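Hand-held gripper slips on shiny snack bags

Titilayo Lawal
Tuesday, June 16, 2020

Hello all! I'm building a pair of hand-held grippers at home, and they do fine with blocks and socks, but crinkly snack packets keep sliding away from me. Out of 12 tries I got 5. Should I change the finger pads or the linkage?

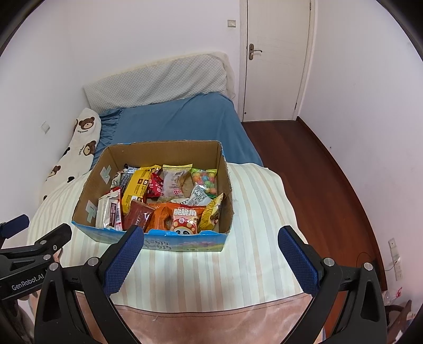 I've tried squeezing harder, which only pushes the air around inside the bag (and crushes the chips, sadly).

Yetunde Tijani
Oh, I know this pain! Go for the crimped edge at the top, dear, and leave the puffy middle alone. Softer pads helped me too, and I'd leave your linkage as it is until you've tried both.

Dauda
wipe the pads with alcohol first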